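Fitted sheet keeps pinging off the corners, what am I doing wrong?

Asked in Bedding and Laundry
Posted 2022-06-23
626 views

Hi all, hoping someone on here can save me from madness. I moved into a furnished flat in Hondbridge at the end of May and the bed came with a really thick mattress, one of those with a padded layer sewn on top. Very comfy, no complaints there. But I can't keep a fitted sheet on it to save my life. I get all four corners on, it looks lovely, I go to bed, and by morning the top left corner has let go and I've got my face on bare mattress.

Things I've tried so far:

Pulling it down harder (it just lets go sooner).
Turning the sheet round the other way, in case I'd got long and short sides muddled.
Tucking the duvet cover in over it, which was daft and I don't know why I thought it would help.
Two of those elastic strap things with the little metal grips. One of them chewed a hole in the hem.

The sheets are the Zastance ones in the double size, cotton, bought new when I moved. The packet says they fit a "standard depth" mattress but doesn't tell you what standard depth is. I've washed them maybe four times, at 60, tumble dried on hot as I've got no outdoor space. Is it the sheets, the mattress or me? And is there anything I can do without spending a fortune? I've got two full sets and don't want to bin them.

Answers (3)

Answer 1
Marked as helpful by 56 people

Oh I feel your pain, I had exactly this in my last place! I'm pretty sure it's the depth and the tumble dryer ganging up on you.

Get a tape measure and check the mattress from the bottom seam to the very top of the padded bit, with nobody lying on it. Don't squash it down. Then measure the side of your fitted sheet, from where the corner seam starts down to the elastic, and give the elastic a gentle pull while you do it. You want the sheet to be a good hand's width deeper than the mattress, so there's plenty left over to go underneath. If the elastic only just reaches the bottom edge then it will ping off the first time you roll over, and no amount of tugging will change that.

The other thing is shrinkage. Cotton washed at 60 and then dried on hot will lose a bit in length, and it all comes off the part you need. Mine went from "fits fine" to "trampoline" in one summer. I do everything at 40 now and take it out of the dryer while it's still slightly damp, then put it straight on the bed and let it finish off there with the window open. You can stretch damp cotton a little with your hands too — two of you holding opposite corners and leaning back works a treat, and it's a good laugh.

When you put it on, do the corners diagonally. Top left first, then bottom right, then top right, then bottom left. The last one is always a fight, so lift the mattress corner and bring the elastic right under, well in, then drop the mattress down on it. After that, run your flat hand from the middle out to the sides so any slack goes over the edge. If you've got it right there's no drum-skin feeling to it, it just lies there.
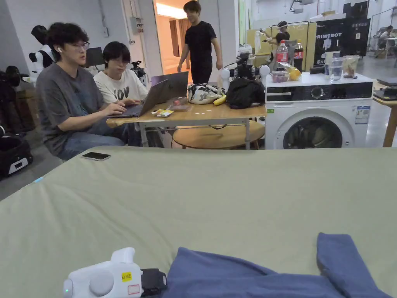 Pale green sheet lying nice and flat

You're after that sort of look on top. If you can see pull lines running from the corners towards the middle, it's too tight and it'll be off by the morning.

As for the two sets you've got, don't bin them! Unpick the elastic, hem the edges and use them as flat sheets with proper hospital corners. A flat sheet doesn't care how deep your mattress is so long as there's enough to tuck. Or just swap with somebody who has a thinner mattress, there are always people after nearly new bedding on the local groups.

If you do buy again, look for "deep" or "extra deep" and ignore the thread count on the front of the packet. I had a 253 thread count sheet that outlasted a far fancier one, so I've stopped reading that bit altogether. Elastic all the way round is worth paying for, mine from Drurnonura has it and it hasn't moved since I bought it. The cheap ones only have elastic at the corners.

Answer 2
Marked as helpful by 9 people

Agree with most of the above but I wouldn't go unpicking elastic unless you enjoy sewing. It's miserable. Took me a whole evening in June and I was still finding bits of thread on the carpet a week later.

What I did was sew a strip of old pillowcase onto each corner to make the pocket deeper. You don't see it once the bed's made. Use the widest elastic you can find and zigzag it on, stretching as you go. If you haven't got a machine, the alterations place on Cervantes Road does it, or did when I lived over that way. Ring first and ask what they charge.

Also bin the metal grips! The plastic button type are much kinder on cotton. They go under the mattress in an X from corner to corner.

Answer 3

just buy a deeper sheet, life's too short. I've written 3,000 words on this site about towels so I'm not one to talk

Comment from the asker

Measured it this morning and the sheet is barely deeper than the mattress, so that's that mystery sorted. Going to try the damp stretching on one set and the pillowcase idea on the other. Does the X strap thing work on a divan, or does it need slats underneath?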